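Yook To-Go Drinks Set, reviewed after six months of handing out iced tea

I sell iced tea and hot chocolate from a folding table outside my sister's plant shop, and before that I gave it away at every birthday and block party within walking distance, so I have been through a lot of paper cups. When people ask me about the table they ask about the tea first and the cups second, and I always have more to say about the cups. (The tea is just tea! Lots of it, and more lemon than you'd think.)

The set I've been buying is the Yook To-Go Drinks Set. I get it through Plarach, the restaurant supply place that will also sell to regular people if you don't mind buying by the sleeve. You get paper cups, black lids, molded pulp carriers, a bundle of straws and stirrers, and a handful of paper bags with rope handles. Everything comes flat or nested and fits on one shelf in my hall closet, and I didn't expect that when I saw how much was on the packing slip.

I used to buy the Trollo set, and I'll compare the two as I go, mostly on lids. I have strong feelings about lids.

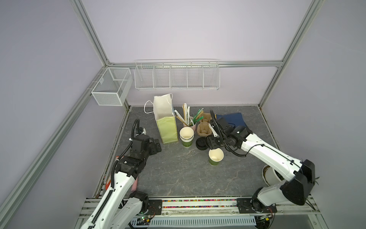 Straws and stirrers in the pink cup, paper cups in front, pulp carrier and lids to the right.

Okay, cups. They're green on the outside down low and cream around the rim, and I like the color a lot. It looks like something from a small coffee place and doesn't shout at you. The paper is stiff enough that I can hold a full one by the top without it going oval in my hand. With hot chocolate I want a second cup underneath for anyone under ten, and I'd say the same of pretty much any paper cup I've bought. With iced tea they held up fine for a slow afternoon drinker. One woman left hers on the plant shop windowsill overnight and it was soft at the bottom by morning but hadn't leaked, for whatever that's worth.

They stick together in the stack a little. If you've worked a table you know the move, where you twist the top one and pull, and then you have two cups in your hand anyway. It's worse in February when your fingers are cold. I've started loosening a stack before I open, just fanning the rims with my thumb, and it helps a bit. Trollo cups slide apart better, I'll give them that.

The lids are where Yook wins. They go on with one push and you can feel the rim catch all the way around. With the Trollo lids I was always pressing one side down and watching the other side come up, and then somebody's kid is wearing hot chocolate. I've gone through almost 700 of the Yook ones, and the bad ones I remember had been squashed at the bottom of the carton, where they'd gone slightly out of round. Check the bottom of the carton. Black lids do show every drip, so keep a damp cloth handy if you care what they look like when you pass them over. I care more than I should. 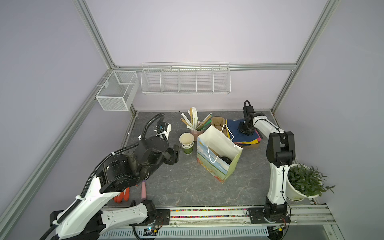
Bags were the part I figured I'd throw in a drawer and forget. I don't normally bag drinks - people walk off with a cup in each hand and that's that - but once the bags were there I started offering them to anyone with a stroller or a dog, and now I get asked for them. The ones with the painted landscape, blue sky and white clouds over a green and red meadow, go first every time, and I've seen them come back around the neighborhood holding library books and somebody's lunch. The rope handles are comfortable with a full load. My only warning is to put the carrier in flat before the drinks go in, and don't try to lower a loaded one down by its edges with people waiting. I did that with my neighbor Anathi Visser's order and she ended up helping me mop under the ferns.

Which brings me to the carriers. They're the tan pulp kind, a bit rough, a bit fuzzy at the edges, and they hold a cup snugly enough that you can turn a corner with them. Mine did get soft when I set one down in a puddle of melted ice, so keep them off the wet end of the table. I reuse the ones that come back clean for seedlings, and my sister has stolen a whole pile for the same thing. They nest badly, in my opinion. You'll get a few to sit together and then the next one rides up and the whole tower leans.

Now the straws, and I know people have opinions. The set has a mix, some in white paper wrappers, and the unwrapped ones are the compostable plastic kind, not paper. Thank goodness. I have nothing against paper straws except drinking through them. These stay firm to the end of a big iced tea, and the wide ones can handle the little jelly cubes I put in during the summer (I know, I know, but the kids love them!). Please check with your own city before you toss them in a green bin, though. Where I live the compost people don't want them, and I had to take down a very cheerful sign I'd made about it.

Storing straws is its own problem. The bundle comes in a sleeve that rips the first time you open it and then you have straws in the closet, straws in the car, straws in your coat. Stand them up in a cup and leave them there. A pink plastic one from the kitchen does me fine, and it has enough weight at the bottom that it doesn't go over when somebody grabs four at once.

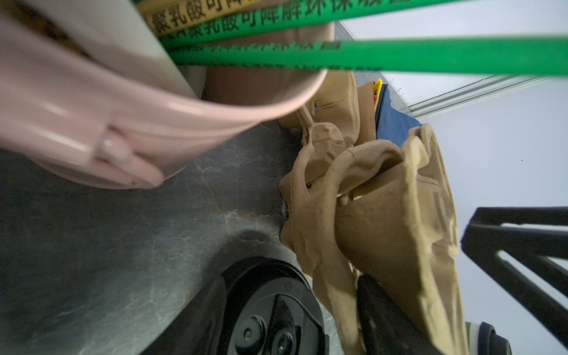 The stirrers I could take or leave. They do the job in hot chocolate, they're a decent length, and people use them for about ten seconds. If Plarach offered the set with fewer stirrers and more lids I would switch today. I always run out of lids first. You can order lids alone, but the small sleeve costs nearly as much as a mixed carton, so I wait and put up with it, and by the end of a busy month I'm asking people very sweetly if they really need one.

Ordering has been mostly easy. One carton arrived with a corner crushed in, and Plarach sent two sleeves of cups without making me fill out a form. Another time they swapped in a different bag without telling me, and it was a perfectly nice bag, but I'd promised the meadow ones to a friend for her baby shower and had to go digging through my own closet. If you need a certain print for an event, call them. The website picture isn't a promise.

A word on looks, if you're setting up a table of your own. I put the bag at the back standing open, the straw cup next to it, the cups in front of that and the lids where my right hand lands. It sounds fussy but I tried it three or four ways, and the worst was lids behind the cups. You reach over, your sleeve catches the stack, and off they go. For the same reason I pull one cup forward and fill that, and leave the stack alone. My friend at Lusine, the cafe up the hill, keeps hers all in a tall dispenser and swears by it, but she has a counter bolted to the floor and I have a folding table on a slope.

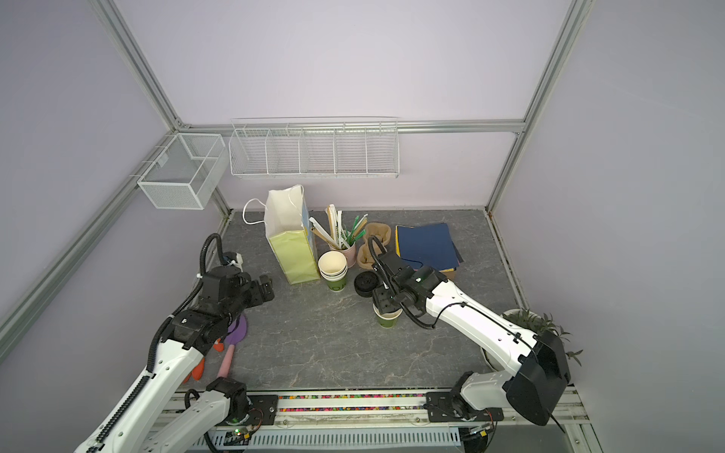

One cup out front, with the lids and the carrier behind it.

Would I buy it for a one-off party? Probably, if you're having a big crowd and you like the idea of people taking drinks home. For a dozen guests it's too much stuff and you'll be finding stirrers until spring. Split a carton with somebody. I did that the first two times and it worked out well, except we argued over who got the bags.

Compared with Trollo, I'd say Yook has the better lid and the nicer color, Trollo has the cup that separates better, and the carriers are a tie. Trollo doesn't include bags at all, or didn't when I was buying it. Price is close enough that I quit comparing.

Things I'd change: more lids, fewer stirrers, a straw sleeve that closes again, and something between the cups so they let go of each other. I sent that list to Plarach and got a friendly reply saying they'd pass it on. Meanwhile I've got half a carton left in the closet and another one on order, and I still need to find out if the bigger cups take the same lid. If you've bought the bigger ones, leave me a comment and tell me which lid you ended up with.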